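From: Ye-rin Lim
To: Erkham Badminton list
Date: Jun 30, 2024
Subject: Re: [erkham-badminton] Shuttles, and where they go to die

The list member at Dremar wrote:

> Could someone please tell me which shuttles are ours? I came in for the
> evening session and found feather ones, nylon ones, a tennis ball and
> half a granola bar, all in the same box. I had to borrow from court two,
> who were gracious about it in a way I did not enjoy.
>
> Also, is the tall bin still for rackets, or did we give up on that?

We gave up on that in April. Rackets went in handle first, came out string first, and the restringing bill settled the argument. The hooks by the door are for rackets now, and have been for some time, as the sign under the coats explains.

As for the shuttles, ours are the yellow plastic ones. If it has feathers, it belongs to the Kang family or to somebody with more money than this club, and you should put it back where you found it.
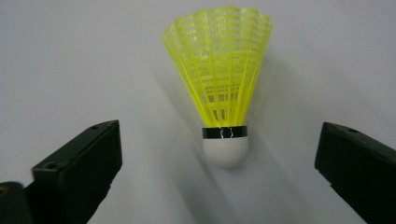 Yellow skirt, black band, white base. One of these.

I went through the whole cupboard last week. By my count we own 40 shuttles fit to be hit, plus a bag of others that I have kept for beginners, who can't tell, and for Skarkus night, when by the second hour none of us can either. My test is simple. If the skirt is round when you look into the open end, it stays. If it looks like somebody sat on it, somebody did, and it goes in the trash. Please do not "rest" bent ones on top of the radiator. I found four up there. They were not rested.

A little wrinkling on the black band is fine. I have had three separate people bring me a shuttle because the band looked cracked, and I hit every one of them over the net without incident, if you don't count my backhand.

Now, the bin. It's the cream plastic one with the handle slots. It is for shuttles and nothing else. New rules, which are the old rules typed out again:

1. Shuttles go in loose, at the end of the night, by whoever played last. Stacking them inside each other in a tower is very satisfying and squashes the skirts.

2. Carry the bin by the slots, one hand in each. Do not lift it by the rim on one side only. We all remember the stairs.

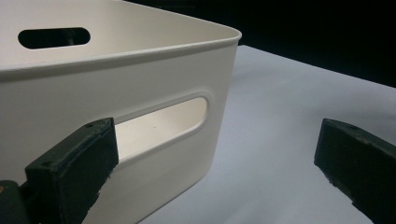 3. Leave it on the table when you're done. On the floor it becomes a step, a seat or a goalpost, depending on whose kids are in.

4. No food. I'm looking at the granola bar, and I suspect the granola bar's owner is reading this.

I'll bring a marker next time and write SHUTTLES on the side in large letters. I have no great hopes for it, given the coat situation, but it will make me feel better.

The tennis ball is still unclaimed.

Ye-rin

--
Erkham Badminton mailing list | Contact the list owner | Back to top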